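From: Anselmo Apaza
To: repair-bench list
Date: 19th October
Subject: Re: fabric rolls for the small bits

Yesenia Tamayo wrote:
> I'd like to move all the bits out of the Ferketti drawers and
> into fabric rolls. One roll per bench, everything in its loop,
> fold it up at the end of the night and you're done. The drawers
> are a mess and the labels fell off in June. Percy is in favor.
> Any objections before I order more?

Well, yes, I have a few. I don't mind a roll as such. I mind the idea that a roll keeps itself tidy, which is what people said about the drawers too.

I had one open on the white table for a good while and tried to look at it the way a new member would.
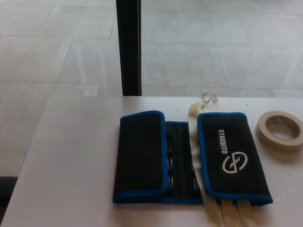 My first complaint is about finding things. The drawers hold 829 bits if you believe Yhon's old spreadsheet, and bad as they are, you can at least pull one out and tip it under the lamp. With the roll, the bits sit down in a strip between the two black flaps, and the flaps shade them. The blue piping looks smart, and the big STREBITO lettering tells you whose roll you bought, but what I want to read is the size of the bit, and for that I have to take it out of the loop. Then I have to put it back in the right loop. You have all met us. How long do you give that?

Second, closing it. Yesenia says "fold it up" as if that were the end of the matter. I don't trust a folded roll in a shared cupboard unless something holds it shut, and loose strips are one more thing to get tangled or walk off with somebody's soldering mat.

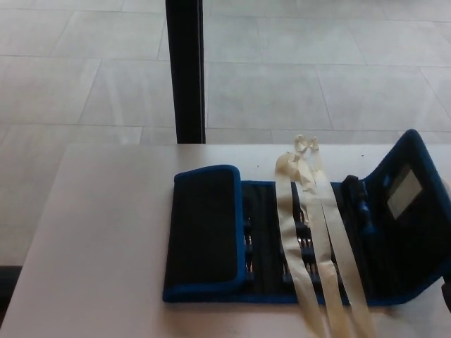 Strips across the bits, left flap folded over.

If we do go with ties, I'd want them sewn to the binding. Lucero has the heavy needle and has offered before. I would not bother with Velcro after what happened to the Londoño pouches, which stuck to every sleeve in the building and never once to themselves.

Third, elastic. It goes slack. The Lurnari case we had at the old place was fine for one winter and after that the short bits dropped out whenever you picked it up by the wrong end. Maybe these loops are better. I'd like to see one after a year of open evenings before we buy the same thing for every bench.
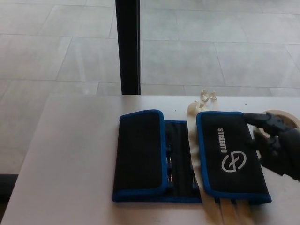 So what I'd suggest is a trial. Put a single roll on bench 3, leave the drawers where they are, and have people write down what's missing when they pack up. Bench 4 carries on as before so we have something to compare with. If the roll still has its full set by the end of the trial I'll say so on this list and help empty the drawers myself.

On labels, a bit of masking tape on the inside of the flap with the sizes written in order would fix half of my first complaint. It won't look pretty and it will need redoing when it curls up. I can live with that.

Also, Yesenia, before you order: does the 420 in your budget line cover the rolls only, or the Undetti replacement bits as well? I read it twice and couldn't tell.

Anselmo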